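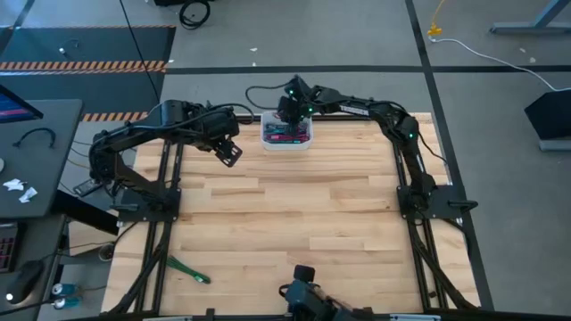 2 min read · 11 posts

1/ Got another hatchery email this morning pushing "show-line" guinea fowl keets at a premium. I've kept guineas for years and I have questions.

2/ The pitch is that Utomitz Hatchery has bred a calmer guinea. Calmer than what? They don't say. Calmer than my neighbor's guineas would still be a smoke alarm with legs.

3/ Price: 39 dollars for a box of keets, then a "live arrival supplement" on top. Live arrival used to be the basic deal. I'd read the small print on that one twice.

4/ They also say 98 percent hatchability on their eggs. Shipped eggs? Through the mail, in April? I've set plenty of shipped eggs and if half of them develop I'm pleased. Show me whose incubator that number came out of.

5/ Then there's the feed. The email sends you to Baron starter crumble, which happens to be sold by the same outfit. Check the protein on the tag – keets want more than ordinary chick starter gives them, and "all flock" on the bag tells you very little.
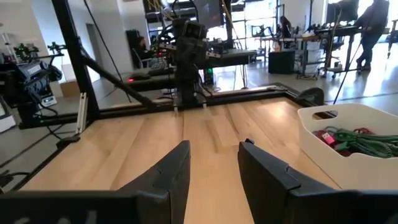

6/ Rima Smadi wrote back that she bought the Utomitz birds last spring and they did settle down, but only after she kept them penned for six weeks, and she'd have done that with any keets.

7/ Which is my point. Pen them long enough and they learn where home is. I don't see what the breeding has to do with it.

8/ Same story with the Cedetti brooder plate. "No thermometer needed." Sorry, I'm keeping my thermometer. I watch the birds too. If they're piled in a corner yelling, I don't care what the box says.

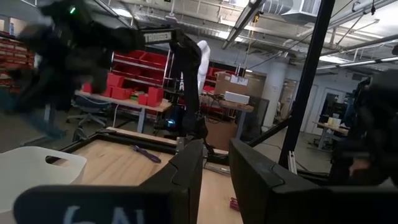
9/ And the tick claims, while I'm at it. Guineas eat ticks, sure. They eat a lot of things, including my lettuce. I still pull ticks off the dog every summer and I've got birds all over the yard.

10/ The Taipe forum has a thread on this, 211 replies last I looked. Half of them are people saying theirs are quiet. Ask how old the birds are. Day 21 doesn't count, they all peep nicely at day 21.

11/ If anybody has grown Utomitz birds next to plain hatchery ones, same pen, same feed, I'd like to hear how it went. Hens and cocks both please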